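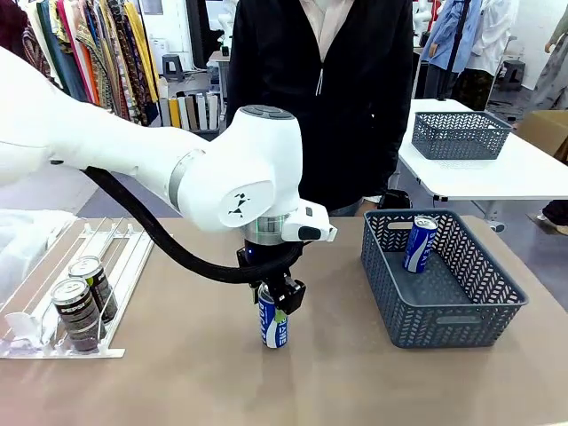

A wire can rack on the left, an openwork basket on the right with a single blue can in it.

How to load a wire can dispenser

A rack with angled rails keeps soda cans in line and brings the next one forward when you take one out. Loading it takes a few minutes.

1. Set the rack on a level table with the low end facing you. Leave room beside it for a basket.

2. Put the loose cans in the basket. Check each one for dents, especially along the rim. A dented can tends to catch on the rails.

3. Sort by brand. Mixed cans work fine, but you get them in the order they went in -- so decide now if that matters to you.

4. Lay the first can on its side and let it roll down to the front stop. Don't drop it in.

5. Add the next can behind it and keep going until the rail is full. If a can sits crooked, lift it out and lay it down again.

6. Take one can from the front and watch the rest. They should roll forward without a push. If they stick, raise the back of the rack slightly -- a folded piece of cardboard is enough.

Refill from the back, with the older cans at the front.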